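Home Stories Essays Archive Submit

The Soft Ones

4 min read

Stina had two sets of pads and one afternoon to choose between them. The Farusent pads were firm and had a good record with boxes and jars. The Moradi pads were softer and cost more, and Mawuli Acheampong had already told her on the phone that he did not want to pay for them.

"If the cheap ones pass, we buy the cheap ones," he said.

"And if they don't?"

"Then call me before you order anything."

She did the boxes first. A box was easy. Both sets held it by the side and neither one left a mark. She wrote that down. Then she did bottles, and then a spoon, and by two o'clock she had 65 lines in the notebook and no reason to prefer one over the other.

She had left tissue for last. Cellex, the company that would be buying the finished hands, had sent a list of household items in July, and tissue was number 11. Stina had argued against it. A tissue weighs nothing and has no shape, and a grip that looks fine on the screen can be holding only air. Cellex had kept it on the list.

She squeezed the handles and brought the jaws in slowly. 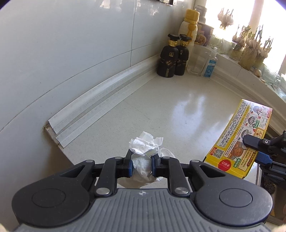 Her mother had used a kitchen like this one, with things growing on the window ledge and the good soap set out where visitors would see it. When Stina was seven she had been made to stand at the counter and fold napkins for a wedding. She had crushed most of them. Her mother unfolded each one, pressed it flat with the side of her hand, and gave it back to her without a word. It took the whole evening. Stina had not thought about it in years, and she did not especially want to think about it now, with a notebook to fill.

She ran the tissue with one set, changed the pads, and ran it again. The screws were small and she dropped one and had to get down on the floor for it. When she had finished both sets she read the numbers over twice. Then she called Mawuli.

"The firm ones tear it," she said.

"Every time?"

"Often enough."

She could hear him typing. He asked whether she could close the jaws more gently, and she said she had tried that, and then it slipped. He asked whether Cellex really cared about tissue.

"It's on the list."

"I know it's on the list." He stopped typing. "What do the soft ones do?"

"They hold it."

He was quiet long enough that she started putting the screwdrivers back in their case.

"Order one set," he said. "One. And send me the notebook."

She said she would. She took a fresh tissue from the packet, laid it on the counter, and pressed it flat with the side of her hand before she wrote down the last line.

Related stories
The Night Shift at Pier 2
What the Surveyor Kept
Salt for the Road
A Borrowed Ladder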